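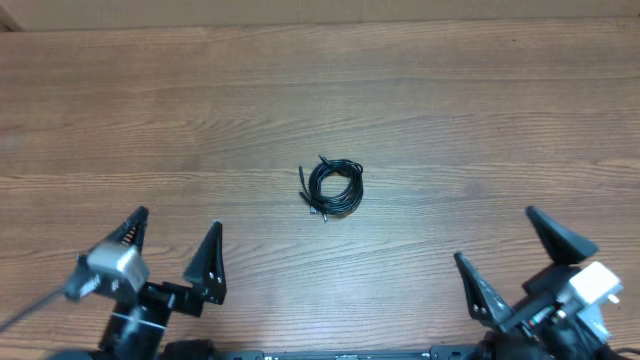

Shop > Cables and leads > Multi-end leads

Print this page | E-mail to a friend

Gitness black multi-end lead
Stock no. 2714

A long, flexible black lead with several plug ends, sold by the piece. It suits a desk or workbench where one thick cable would get in the way. Leads leave our Breditlow store coiled by hand and held with a paper band. Take the band off before first use and let the lead lie flat on a table for an hour or so.

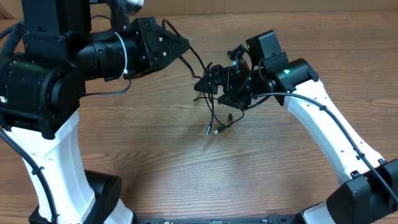
If the strands have crossed, start from the plug ends and work back towards the middle. Do not pull on a loop to free it. A tight bend close to a plug is the usual cause of a lead failing early, and we do not replace leads that have been knotted or pinched in a drawer.

To put it away, lay the lead down in wide loops, each about the size of a side plate, and leave the plugs on the outside. Winding it round your hand and elbow puts a twist in it.

Price 6.50 each. Packs of 53 for schools and workshops are made up to order, so please allow extra time. 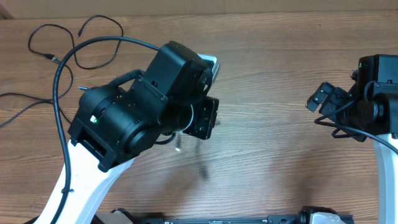

Spare paper bands and the Hader cable hook are listed under stock no. 338. The hook screws to the underside of a table and takes two leads of this size. The older Leitner hook is no longer made, but the screw holes are in the same place.

Returns are accepted if the lead is unused and all the plug ends are clean. Please put the stock number on the outside of the parcel.

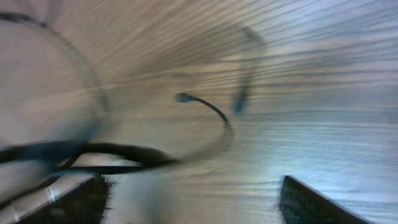
Mali Trevor

I look after the cable pages and pack most of the small orders. Check each plug against your own socket before you order, as the ends are not sold separately and we cannot swap one for another. Orders in by noon go out the same afternoon. The price will be looked at again in April.

Leads | Plugs | Hooks | Bands | Delivery | Contact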